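4.2 Daily Intentions and Follow-Through

Participants in the Windbridge group received a printed card bearing a short personal motto, which they had written themselves during the intake session in June. They were asked to read the card each morning and to record, before going to bed, whether they had done one thing that day which they considered to be in keeping with it. The comparison group kept the same evening record but had no card.

Of the 700 adults invited, 533 returned a complete set of records. Those with a card reported more days of follow-through in the first 3 weeks. The difference narrowed after that point and was no longer clear by the close of the study. Nautiyal and Lindgren describe a similar decline in their work with the Zoson workbook, and suggest that a motto loses force once it becomes a familiar object in the home.

A further 153 participants rewrote their motto at least once. Their revised wording tended to be shorter and to name an ordinary activity, such as cooking, walking or calling a relative, where the first version had named a broad hope. Follow-through in this subgroup held steady. We return to this result in Section 5, where everyday tasks are treated as occasions for small, deliberate choices.

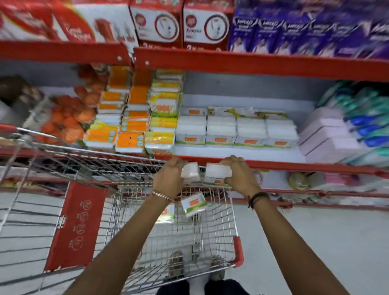 Figure 3. An everyday task: handling two small white packs over a shopping cart in a supermarket aisle.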